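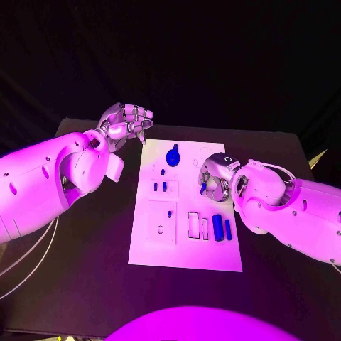 Task Board Trials – Frequently Asked Questions

Who do these rules apply to?
Anyone running a two-arm trial on the Skukex cell at the Samonte site. Visitors work under the supervision of a trained operator and do not start trials themselves.

What counts as a completed insertion?
The part must be seated in its fixture and released. A part that is seated but still held when the timer stops is scored as incomplete.

Can I move the board between trials?
Yes, within the taped area. Record the new position before the next start. If the board shifts during a trial by more than 3 mm, finish the trial and mark it "shifted" in the log.

What is the time limit?
100 seconds per part. The limit does not carry over from one part to the next.

May both hands be used on one part?
Yes. Hand-to-hand transfers are allowed – log them as a single attempt.

What happens if a part is dropped?
On the table: the attempt ends and the part stays where it is until the trial is over. On the floor: pause the cell, wait for the drives to report zero speed, then enter. Do not reach in on a software pause alone.

Does the lighting have to be the same every time?
Within a series, yes. Colored light is permitted if the setting is written in the series header. Series recorded under different settings are reported separately.

How should cables be routed?
With enough slack for full wrist rotation. Check every connector at the start of a shift and after any contact stop.

How often are the fingers inspected?
Every 2000 grasps or every Sunday, whichever comes first. Joint screws are checked by hand. Replace a loose screw; do not retighten it and continue.

How long are logs kept?
12 months. Failed trials are kept with the rest and may not be deleted.

Who approves an exception?
Milagros Policarpio for procedure, Jerome Calimlim for anything involving guarding or stops. Requests go through the Drelik form. Verbal approval is not valid.

When is the next revision due?
October.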